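Play food

Play food is a class of toy made to resemble ingredients and prepared dishes at or below natural size. It is used mainly in pretend cooking and shop play. Common types are vegetables, fruit, bread, eggs and cuts of meat, sold singly or in sets, often with small pots and utensils.

Materials

Early play food was made of painted wood, plaster or papier-mâché. Molded plastic later took over much of the trade, as it could be washed and produced in bright, uniform colors. Felt and knitted pieces form a smaller group, and many are made at home from printed patterns. Wooden pieces remain in production and usually cost more than plastic ones of the same size.

Form and color

Makers simplify the shape of the real item and keep the features by which a child can name it. An eggplant is reduced to a rounded purple body with a green cap, a carrot to an orange taper with leaves at one end. Corn is normally shown with part of the husk in place – the green sets off the yellow kernels. Chili peppers are almost always red in toy form, although green ones are common in real kitchens.

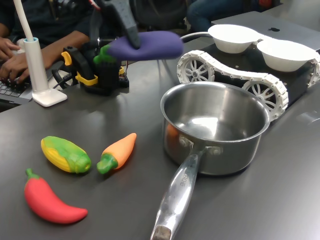 Selvaraj Samarakoon disputes the value of this simplification, writing that a child who knows only the purple eggplant may fail to recognize the white and striped kinds at a market. Later sets by Patwary and Komham include less familiar varieties, though the standard forms still make up most of both ranges.

Scale

Scale is rarely consistent within a set. A pepper and a corn cob may be molded at nearly the same length, and pans are often too small for the food supplied with them. The Gira range is an exception and keeps all pieces at one ratio to the real item.

Cutting sets

In a cutting set each item is divided into sections held together by hook-and-loop pads, pegs or magnets. The sections separate under light pressure from a blunt toy knife. Pads lose their grip as lint collects in them and can be cleaned with a stiff brush. Magnets must be fully enclosed, and a piece with a cracked casing should be discarded.

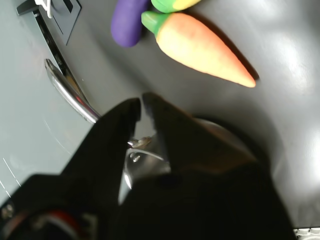 Safety and age grading

Sets with small parts are generally graded for children over 36 months. Pieces for younger children, including the Zorkum range for ages 18 months and up, are molded whole, with stems and leaves that do not detach. Paint and surface coatings are subject to limits on lead and other metals in most markets.

Care

Solid plastic pieces can be washed by hand in warm soapy water. Hollow pieces with a vent hole should not be soaked – water held inside supports mold growth. Wooden pieces are wiped with a damp cloth and left to air dry.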